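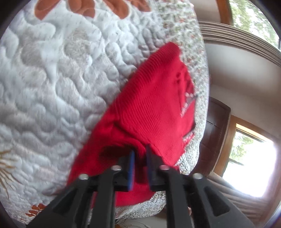 Red ribbed garment on a quilted bedspread, folding trial, Astton house.

Unton Home Skills Project
Progress report to the Bettencourt Fund
2024-07-03
Prepared by Anika Begay, project lead

1. Where we are

The grant pays for the laundry and bedroom part of the home skills course at the Astton house. Since the last report we have finished the sorting and washing units and moved on to folding and putting away. The shopping and meals part is paid for from other money and is not covered in this report.

The target in the grant agreement was 600 folding trials by the end of the grant period. We have logged 231. That is behind the schedule we sent you. The washer at Astton was out of use for a stretch in the spring while we waited on a part, and without clean laundry coming through we ran short of things to fold. It has been repaired and the pace has picked up. Of the 231 trials, 123 used tops and the rest were towels, pillowcases and pants.

2. Folding on the bed

The course was written with a folding table in mind. The bedrooms at Astton are small, and most people fold clothes on the bed at home anyway, so we moved the lessons there. This has changed a few things in how we teach.

A quilted bedspread is not flat. The puffy parts push up under thin fabric and the stitching leaves low channels between them, so a top that is smooth when you let go of it may not sit that way. We now teach people to smooth from the middle outward with a flat hand before making the first fold. On a thick quilt we also suggest folding the bedspread back and working on the blanket or sheet.

Patterned bedding was raised by two of the trainers. They find that a plain, strong color such as red shows up well against a pale quilt, and learners find the edges faster. Light clothes on light bedding are harder. We have set aside a plain dark sheet for those, and it seems to help.

3. Ribbed and stretchy tops

These are the slowest items in the course. Ribbed knit pulls out of shape when it is picked up by one end. It rolls at the edges and bunches wherever there is an opening, and learners often cannot tell the neck from the hem until it has been spread out. Several people fold it into a long narrow shape first and then do not know where to go from there.

We rewrote the lesson sheet for these tops. The steps are now:

Find the neck opening and put it at the head end of the bed.
Straighten both side edges.
Lay the ribs so they run straight up and down.
Fold each side in to the middle.
Fold the bottom up to the neck.

The third step is new. The ribs are an easy guide, and if they slant, the top is crooked. Learners who had trouble with the word "straight" do better when they are told to look at the lines. We will keep the old sheet for T-shirts and anything woven.

Tops with a print or a trim on one side caused some confusion, as people took the printed edge for the front. We have added a short note on this and will review it after the next group.

4. Putting away

This unit has started but is not far along. The dressers we ordered from Sidinska arrived and have been put together. Drawer labels are made and are on in one bedroom. The other rooms will be done when the new group begins. We are using picture labels with one word under each.

A point for your information: the lower drawers are deep, and folded tops fall over when the drawer is only part full. We plan to buy dividers out of the existing supplies line. No change to the budget is needed.

5. Spending

The supplies line is underspent and the repairs line is overspent, both because of the washer. We request your approval to move $600 from supplies to repairs. Staff hours are in line with the plan.

6. Next period

Complete the remaining folding trials, with more time given to ribbed and knit items.
Finish the drawer labels and begin the putting away lessons in all bedrooms.
Print the revised lesson sheets and send you a copy.
Start planning the bed making unit, which uses the same rooms and much of the same bedding.

We expect to reach the target in October if the washer keeps running. The next report will include the full trial log by type of item. Questions on the budget request can be sent to me at the Unton office.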